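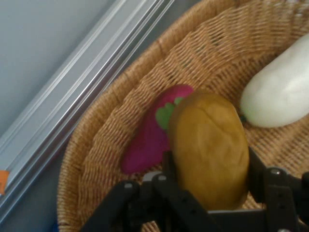 Wie lange können die Materialkörbe des Spielküchenbestands ausgeliehen werden?

Die Leihfrist beträgt 6 Wochen. Eine einmalige Verlängerung ist möglich, sofern keine Vormerkung einer anderen Einrichtung vorliegt. Der Antrag ist vor Ablauf der Frist bei der Materialstelle Lukuvberg einzureichen.

Wer ist zur Ausleihe berechtigt?

Berechtigt sind Kindertageseinrichtungen, Grundschulen und Tagespflegepersonen im Einzugsgebiet der Materialstelle. Privatpersonen können Körbe nur im Rahmen der Sommerausleihe im Mai erhalten.

Was enthält ein Korb der Reihe »Obst und Gemüse«?

Die Zusammenstellung wechselt. Jedem Korb liegt ein Inhaltsblatt bei, auf dem alle Nachbildungen einzeln aufgeführt sind. Maßgeblich ist stets dieses Blatt, nicht die Übersicht im Katalog Pasent.

Dürfen eigene Spiellebensmittel in den Korb gelegt werden?

Während der Leihzeit bestehen dagegen keine Bedenken. Vor der Rückgabe sind eigene Stücke zu entnehmen. Versehentlich mitgegebene Teile werden bis zum Ende des laufenden Halbjahres aufbewahrt.

Wie sind Korb und Inhalt zu reinigen?

Die Nachbildungen werden mit einem feuchten Tuch und milder Seifenlauge abgewischt und vollständig getrocknet. Geflochtene Körbe dürfen nicht in Wasser getaucht werden; Staub und Krümel lassen sich mit einer weichen Bürste aus dem Geflecht entfernen. Desinfektionsmittel sind nur nach Rücksprache mit Frau Petersen zulässig.

Was ist bei Verlust oder Beschädigung zu tun?

Fehlende oder beschädigte Teile sind auf dem Inhaltsblatt zu vermerken. Für einzelne Nachbildungen wird ein Ersatzbetrag von 5 Euro erhoben. Gelöste Flechtstreifen am Korb bitte nicht abschneiden oder verkleben – die Instandsetzung erfolgt durch die Werkstatt Weidemann.

Sind die Materialien für Kinder unter drei Jahren geeignet?

Die Altersangabe steht auf dem Inhaltsblatt des jeweiligen Korbes. Für Krippengruppen wird eine gesonderte Reihe geführt, die bei der Bestellung ausdrücklich anzugeben ist.

An wen sind Rückfragen zu richten?

Ausleihe und Verlängerung: Lieselotte Petersen, Zimmer 93
Schadensmeldungen und Ersatz: Hartmut Ostermann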